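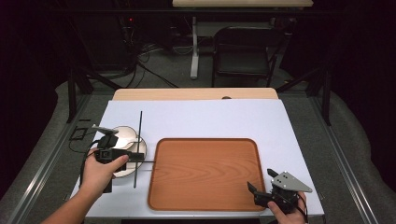
I'm looking for an HR adviser to come and work alongside me at Vaken, and I'd love it to be someone who likes the employment law side of things as much as I do (or at least doesn't run away from it).

We look after the people side for small firms that don't have their own HR department. Most of my week goes on flexible working requests, sickness absence and parental leave, plus the odd grievance that has been rumbling on far too long. Our biggest client is Alarcón, with 173 staff over 3 sites, and you'd take them on from me bit by bit. They're lovely, they just ring a lot!

You'd be writing letters and policies, sitting in on meetings with managers, and running our short training mornings on absence and return-to-work chats. I'll do the first few with you. I'd like you to have your CIPD Level 5 or be well on the way, and to be happy telling a manager "no, you can't do that" without making an enemy of them.

The office is in Broltness, above the bakery, with parking round the back. It's full time, but I'm open to a four-day week and I work from home a fair bit myself, so do ask. Holiday is 40 days including bank holidays. Starting in June would suit me best, though I'd wait for the right person.

Send me your CV and a few lines about a tricky case you've handled (no names, please). Skip the formal covering letter, I never read them properly anyway.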